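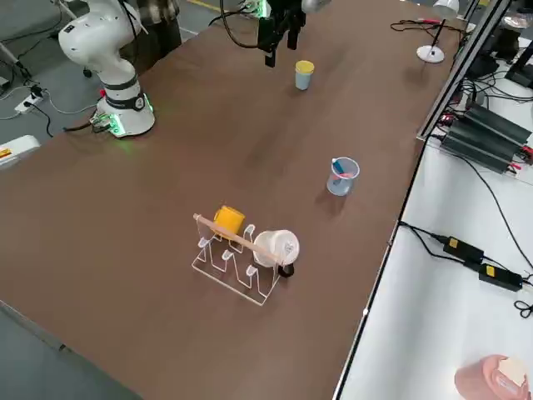 Ticket: heat pump hot water unit dropping out overnight
Site: Giltine office, ground floor kitchen
Unit: Flokwood, 149 litre tank
Status: monitoring

7:40 am. Staff report lukewarm water at the kitchen tap, second morning running. Display shows fault 11. Power cycled at the isolator, fault cleared, compressor started after a few minutes.

10:15 am. Tank at 42 degrees and climbing. Air filter grey with lint, so washed it and put it back. Condensate drain clear.

3:30 pm. Tank at setpoint. Fault history lists code 11 four times since March, always between midnight and 5 am. Manual gives it as low supply voltage.

Next day, 8:05 am. Fault back. Called Troncoso, who did the switchboard. They found a loose neutral on the hot water circuit, with some discolouration at the terminal. Terminal replaced, lug re-crimped. The job took around 40 minutes with the kitchen circuit off.

Also found the timer set an hour out, probably from daylight saving. Corrected.

To do: Esell to send a replacement lid gasket, as the old one has gone hard. Check fault history in a fortnight and close if there are no new entries.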